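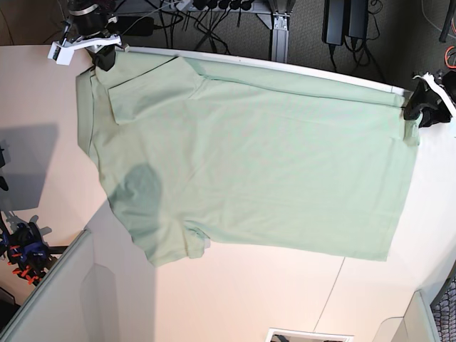
Mint-green shirt on the white table, top edge folded over.

December, started just after 9 am
Nuala Conneely, for the Lesumora notebook
3 comments | 8 shares

Ranked ballot dry run, second go. Very pleased with this one and want to get it down while it's fresh.

Carrying on from the last entry: Claltomville town council is thinking of moving its ward elections from a plain X to numbered preferences, and we said we'd run a full hand count on mock papers before anyone writes a rule book. We had 700 papers. Of those, 600 were filled in cleanly, 60 had something wrong with them on purpose (two 1s, a tick, a skipped number, a name crossed out and put back in) and the rest were blank. Ebere shuffled the lot so that none of us knew where the nasty ones were, and she did a properly thorough job of it!

Two layouts in the pile. Zallum is the one with the boxes down the right-hand side, the way people are used to. Rafferty has the boxes on the left, hard up against the surname. I came in as a Zallum person. I am now a Rafferty person. When you're sorting first preferences your thumb sits on the right of the paper and covers exactly the thing you need to read, so with Zallum you lift, look, put down, every single time. With Rafferty you just flick. Nizar got so quick that the rest of us stopped to watch him, and he claims he wasn't even trying.

The bit I loved was the transfers. On paper (sorry) the idea is dull: the last-placed candidate drops out, their papers go to whoever is next on each one, you add up again. Doing it by hand, you see the politics happen. We'd made up five candidates and given them a bit of character, and the one everyone had written off as the harbour-parking crank turned out to be a second choice on a huge number of papers. He climbed two rounds running and finished second. With a plain X he'd have been fourth and we'd have forgotten his name. Kieran wants to use those piles when we meet the councillors, and I think he's right, they'll get it much faster than from my slides.

What went badly, so that we fix it:

The running tally. We wrote totals on one sheet and in round three I copied a figure into the wrong column. We found it when the round didn't add up to the number of live papers, and that check is now going in after every round, no skipping, even if people are hungry. Vasilică suggests a separate sheet for each round, signed by two people, and a fresh sheet if there's a correction. Good idea, adopting it.

Exhausted papers. We had no place to put papers that had run out of preferences and they ended up under somebody's coat. They need their own tray with a big label. They also need their own line in the result, as the losing side will ask about it first.

Doubtful papers. Far too much debate! We argued over a 1 that might have been a 7 for longer than we spent on the whole second round. Great fun, hopeless for a real count. Next time: the doubtful pile goes to one table, the returning officer decides, agents can look, everyone else keeps sorting.

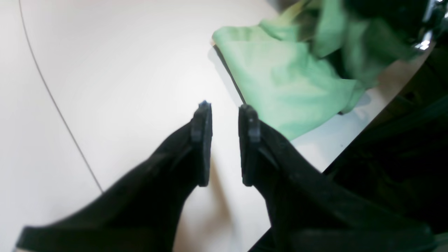 What happens to a paper where the voter has put 1 and 2 and then jumped straight to 4?

It counts for the first preference, then the second, and after that it goes to the exhausted pile, going by the draft rule we tested.

Kieran isn't fully happy with that draft rule. He thinks a skipped number should be read as a slip of the pen, so that 4 becomes 3 and the paper stays alive. I can see it. You're keeping somebody's vote in play, and I like that a lot. Vasilică's worry is that once you start repairing papers you need a rule for every kind of repair. We'll run the same pile both ways next time and see if the winner changes. My bet is no, though the gap at the end might.

Scale: the smallest ward had 992 names on the register when we last asked, so even with a wonderful turnout our pile wasn't far off a real one. That's so encouraging. It can be done in one hall in one evening with people who've had a decent briefing.

To do
- Nizar: redraw Rafferty with a bit more space between rows, the 3s and 8s get cramped
- Ebere: new doubtful papers, meaner if possible
- Me: round sheets, tray labels, ask the town clerk about hall hire
- Kieran and Vasilică: one side of A4 each on the skipped number, bring to the next session

Stopped at 4 pm. Papers are boxed by final round, please don't mix them up again before Kieran has had his go.

3 comments

Recent in this notebook
First dry run: what we learned about rubber bands
Zallum or Rafferty? Early sketches
Writing voter instructions in plain words
Notes from the Claltomville council public meeting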